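1/ Our tenant group at Grewal met Saturday about the guest form. It has a box for "spouse" and nothing else. Mawar Menon and her partner Ilham have lived here six years. She had to list him as a visitor.

2/ I said I'd write up what was said, so I'm doing it as a thread.

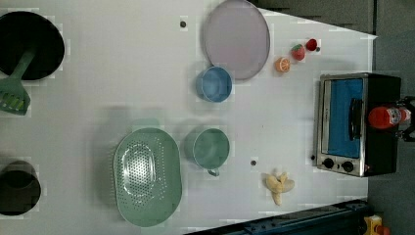 3/ The form decides who gets a key and a parking pass. Two women on my floor share rent, a car and a dog, and the form has no line for them. A household can be as plain as one big plate and a light blue cup on a white table. Management wants a marriage certificate.

4/ Tirta Ong asked why the office needs to know at all. Darmawan Sitompul said the old form at Plastcombe just asked for "other adults in the home." 13 people signed a note asking for that wording.

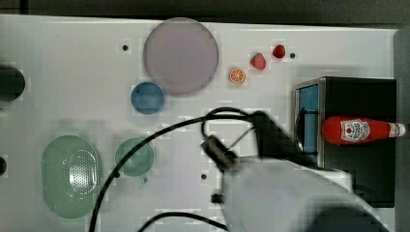 What we're asking for

5/ One line: "adults living here." No proof of marriage. Same key fee for everyone, now 100 for anyone who isn't a spouse.

6/ The office says it will answer in March. If you live in the building and want to sign, the sheet is at 907. Knock after 6 pm.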